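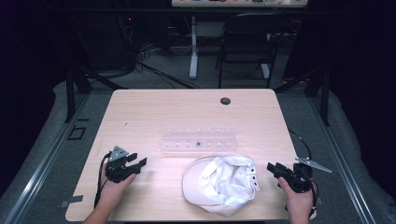 Chapter 2
Weight Classes and Weight Management in Combat Sports

Objectives

After reading this chapter, students should be able to define a weight class, describe the main weigh-in formats, calculate a relative weight cut, and explain how the timing of a weigh-in affects the behavior of athletes.

2.1 The purpose of weight classes

A weight class is a range of body mass within which competitors may be matched. Most classes are defined by an upper limit. The lower limit is usually the upper limit of the class below, although many rule sets allow an athlete to compete in a heavier class by choice. The heaviest class may be open or may carry a limit of its own.

Body mass affects striking force, the effort needed to lift or hold an opponent, and the ability to absorb contact. It doesn't measure skill, reach, age, or experience. Matchmakers therefore treat the weight class as a first filter and apply other criteria after it. In amateur programs these usually include the number of previous bouts and the age of the athlete.

2.2 Weigh-in formats

Three formats are covered in this book. In a same-day weigh-in, athletes step on the scale a few hours before competing. In a day-before weigh-in, they have a full night to eat and drink. In a repeated weigh-in, used in tournaments, the athlete must make the limit on each day of competition, sometimes with a small allowance after the first day.

The term "walking weight" refers to body mass during ordinary training, outside the preparation period. The difference between walking weight and the class limit is the cut. It is expressed as a percentage of walking weight:

relative cut = (walking weight - class limit) / walking weight x 100

Consider an athlete with a walking weight of 65 kg who enters a class with a limit of 52 kg. The absolute cut is 13 kg and the relative cut is 20 percent. A cut of this size should not be attempted. Section 2.5 discusses the medical reasons and the screening methods used to identify such cases before a bout is approved.

2.3 Case: the Siqueira Open

The Siqueira Open is a regional amateur tournament in mixed martial arts. Until 2018 it used a day-before weigh-in. Its technical director, Alcides Rezende, proposed a change to same-day weigh-ins after reviewing 1153 scale records from earlier editions. The proposal was circulated to member gyms on April 10, 2019, and the new format was first used in May.

Two objections were raised. The Miller gym argued that athletes would continue to cut and would have less time to recover. Bianca Enache, the tournament physician, accepted that this was possible during the first season and asked for a hydration test at check-in. The test was added to the rules. An athlete who fails it may be retested once, and a second failure means withdrawal from the bracket.

The full text of the amended rule is given in Appendix B. Students should read it before starting Section 2.4, where the effects of the change on class entries are examined.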